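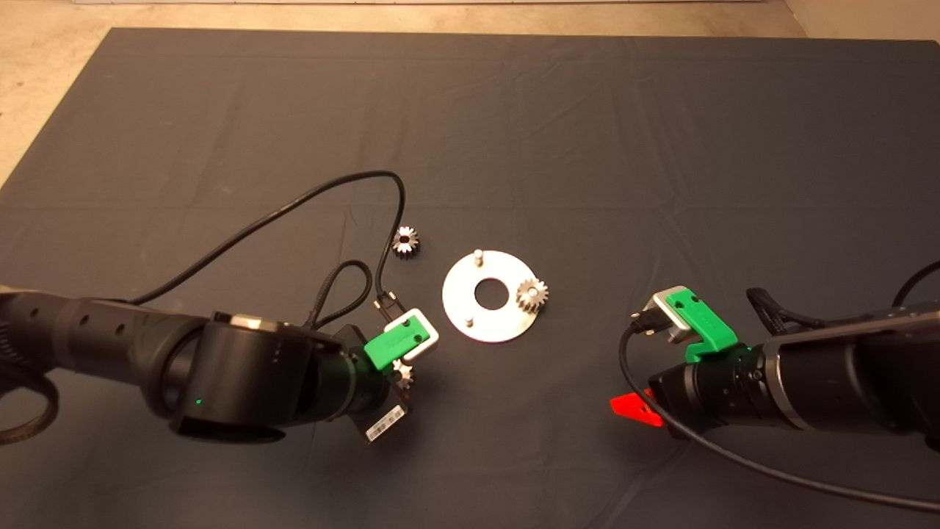 By Tsoukalas

The Castby clinic has changed how it books the glucose screening for expectant mothers. As of June 5, 2018, the test is done by appointment only. The drop-in hour is gone.

You will be at the clinic longer than for a normal checkup. The drink is given at the desk, the wait is timed, and one blood sample is taken from the arm. If you vomit during the wait, tell the desk – the test has to be booked again. Stay in the building until the sample is taken. Walking to the parking lot and back can affect the result.

Bring your chart number and a list of any medicines you take, including iron tablets. Ask your midwife at booking whether you may eat beforehand, as the longer version of the test has different rules.

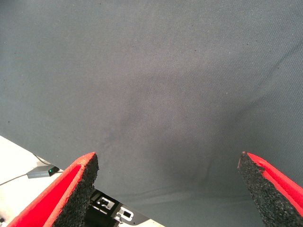

Where to book

Patients registered in Cotosby call extension 482. Patients registered in Nalton call extension 192. Parking costs are not refunded. Results are posted to your chart and a letter is sent only if a second test is needed.
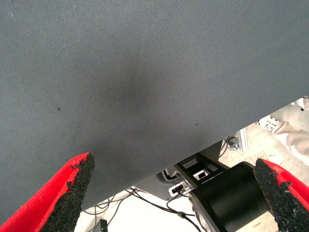

Gray woven fabric, close up.

This site uses cookies. By continuing to browse you accept their use.

Comments (3)

nalton_mom2: Is the orange flavor still the only one?

Week27: Extension 192 rang out twice this morning. Got through after lunch.

JB: Can partners sit in during the wait? The letter doesn't say.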